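Sorkness Pet Toy Library
Minutes of the autumn meeting
Held in the back room, Nakimby Hall

Present: nine members, plus two people who came in to ask about ferret tunnels and stayed to the end. Apologies were received from the Saturday rota lead and both of our Halász Road collectors.

1. Minutes of the July meeting
Agreed, with one correction. The rabbit mat listed as missing was in the guinea pig box all along and has since been out on loan twice.

2. Loans
We have passed a thousand! The loans book stood at 1,003 at the end of last week, counting everything since we opened. Cat toys are still well ahead, and feather teasers hardly get back on the shelf before they go out again. Dog toys have picked up since we moved the bin nearer the door. Small animals are slow, though the two visitors may change that.
It was asked whether renewals should count as fresh loans. Most people thought not, but the book has always done it that way, and we will leave it until the new year.

3. Money
There is £131 in the tin and nothing owing. The hall has been paid up to Christmas. Agreed to spend up to £30 on new storage boxes with lids that clip down on all four sides – the present ones pop open on one corner whenever they are stacked.

4. Leaflets
The printer quoted for 3,000, and this was felt to be far too many for a place our size. We will ask for a price on a much smaller run and try a poster in the Teneo Street launderette in the meantime. The wording needs to say clearly that borrowing is free and that you don't have to live in Sorkness.

5. Cleaning and checking
A long and very cheerful discussion. Decided:
Rubber and vinyl toys get washed in warm soapy water and stood on the rack overnight. Squeak them before they go back in the box.
Feather toys are never to be soaked. Shake them outside, then wipe the hard parts with a damp cloth.
Any string or ribbon is to be tugged firmly at both ends. If it gives, the toy comes out of circulation and goes in the mending bag.
Foam is to be looked over for bite marks. Bits missing means bin it, however nice the colour.
Brushes used for fur and crumbs live on the hook and not in the toy boxes.
One member felt strongly that foam should be given up altogether. Another said her old terrier would go into mourning. Left as it is, with a note on the label to keep an eye on chewers.

6. Sorting cloth
The checked cloth is a big success. Small things show up well against the white, and the lines make it easy to set toys out with a bit of space between them. It does have some dark marks on it now. Someone offered to try them with soda crystals, and if that fails we carry on using it as it is. A second cloth was suggested for the dog end, to be looked for at jumble sales first.

7. Labels
The brown tags fall off anything with a smooth surface. We will try cotton tape tied on loosely, starting with the larger rubber toys. Feather toys to be labelled on the bag only.

8. Any other business
The kettle needs descaling. Please would whoever borrowed the long-handled scoop return it.
A suggestion of an open afternoon for kittens was warmly received by all and will need a great deal more thought.

Next meeting: first week after the hall reopens in January. Bring a mug.
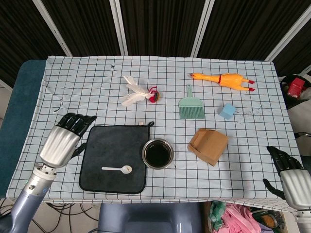 Minutes secretary, Sorkness Pet Toy Library | Posted Oct 11, 2025

Sorting table, cat and dog toys together. The white feather teaser is a lovely full one, with the little ball at the base and the thin red string that item 5 asks you to tug. Our yellow chicken with the red band round its neck needs one of the new cotton tapes, so could Saturday's rota please see to it. The mint-green brush should go back on its hook. The light-blue foam cube goes with the chewers' note, once somebody has written it – any offers, leave word in the loans book.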